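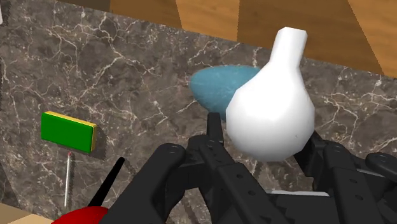 ## Stosgate open day: anyone else go?

**torque_and_toast**

Went to the Stosgate open day in October. Parking was 13 dollars, the coffee was free, and you could taste which one they had put the effort into.

The big draw was the kitchen demo, all run in simulation on a wall screen. You pick a task off a card, the policy tries it, and a very patient guy in a Griter lanyard tells you what it's thinking. I asked for the white thing on the counter. He called it garlic. I'd have said small vase. The gripper had no opinion and went for the fat end anyway.

Did anyone get to the Vollano talk? I was in line for a sandwich.

---

**lowbacklash**

I did. You missed 56 slides. The Ocampo people took the questions afterward and were a lot more useful, mainly because they admitted they don't know how well their stuff moves over to a real arm.

It's garlic, by the way.

---

**mildly_calibrated**

Vase. Garlic isn't flat on top unless somebody has been at it with a knife.

More to the point, I drove 700 miles round trip for an "automation open day" and watched a video game. I wanted to smell hot motor. If I'm going to be disappointed by a robot I'd like it to be in the same building.

---

**torque_and_toast**

Fair, but the schedule did say "simulated kitchen" right under the title. I only know this because I read it several times waiting for the sandwich.

And I'd argue sim was the better show. With real hardware you get one careful pick, then everyone stands around while someone looks for a hex key. I stood at that screen long enough to see it handle a spray bottle too, which is an awkward thing to grab with that trigger head on top.
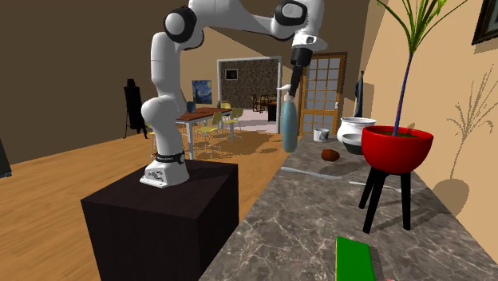 What I couldn't get out of lanyard guy was how much the lighting and room layout get changed between runs. He said "a lot," then "it depends," then pointed me at the coffee. If they only ever train with the same counter and the same red planter, I don't much care how nice the pick looks.

---

**lowbacklash**

The Ocampo folks covered that. They shuffle the objects and the textures, but the physics settings stay put unless someone complains. That worried me more than the layout. A bottle with liquid in it sloshes, and I didn't hear anyone there say the word slosh – I was listening for it.

---

**mildly_calibrated**

So we agree, it was a video game.

---

**lowbacklash**

We agree it needs better friction numbers. I got 12 minutes at the station after lunch and I'd go again.

---

**gantry_aunt**

Does anyone have the Vollano slides? The link on the handout goes to a login page. Also garlic.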